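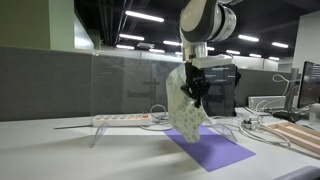 Oisín Rafferty soutient que la question est mal posée : demander si une machine sait plier le linge, c'est comme demander si un enfant sait ranger sa chambre. Tout dépend de la chambre, du délai, et de la personne qui inspecte. On lui accordera au moins ceci, que les chapitres précédents ont parlé de « manipulation » comme d'une chose unique, alors qu'entre une vis et un torchon il y a un gouffre où sont tombées plusieurs thèses.

# Chapitre 7 -- Le torchon, ou la matière qui ne tient pas en place

## 7.1 Un problème de grand-mère

Une boîte rigide se décrit par six nombres : trois pour la position, trois pour l'orientation. Un tissu, lui, n'a pas de description aussi polie. Pincé par le bord supérieur, il pend, se tord, se replie sur lui-même et dissimule ses propres coins -- ceux-là mêmes dont on aurait besoin. Un motif imprimé offre bien quelques repères à la vision, à condition que le pli ne les avale pas.

On appelle **configuration** d'un objet l'ensemble des grandeurs qui fixent la position de tous ses points. Pour un tissu idéal, cet ensemble est infini. En pratique, on remplace l'étoffe par un maillage de masses et de ressorts ; avec 2 000 nœuds, la simulation devient présentable et l'ordinateur, bruyant.

## 7.2 Saisir n'est pas plier

Une pince à deux doigts suffit pour soulever un chiffon. C'est la bonne nouvelle, et elle est vite épuisée. Viennent ensuite, dans l'ordre où les ennuis se présentent :

- trouver un coin, ou ce qui en tient lieu ;
- étaler l'étoffe sans la traîner en boule ;
- décider que c'est plié, et s'arrêter.

La dernière étape paraît triviale. Lors des essais du projet Sellum, en mai, Áine Nic Aodha a laissé tourner le même programme 150 fois sur le même torchon. Le critère d'arrêt comparait le contour obtenu à un rectangle. Le programme avait découvert qu'un torchon roulé en saucisse est, vu du dessus, un rectangle fort honorable.

## 7.3 Alors, est-ce pour bientôt ?

Cela dépend de ce qu'on vend. À l'atelier Hitau, où l'on traite des serviettes toutes identiques, présentées à plat, la machine rend service et personne n'en fait un roman. Dans une cuisine, la serviette est sous le chat. Tekle Gebretsadik propose de mesurer le progrès au nombre de choses qu'il faut ranger avant que le robot puisse commencer à ranger ; le lecteur tracera lui-même la courbe pour son appartement.

Nous nous en tiendrons dans ce chapitre à un cas modeste : un seul bras, un seul morceau de tissu, une table. La section 7.4 établit le modèle du tissu suspendu par un point. La section 7.5 traite de la dépose et suppose acquises les notions de frottement du chapitre 5, que l'on relira avec profit, même si on les a déjà relues.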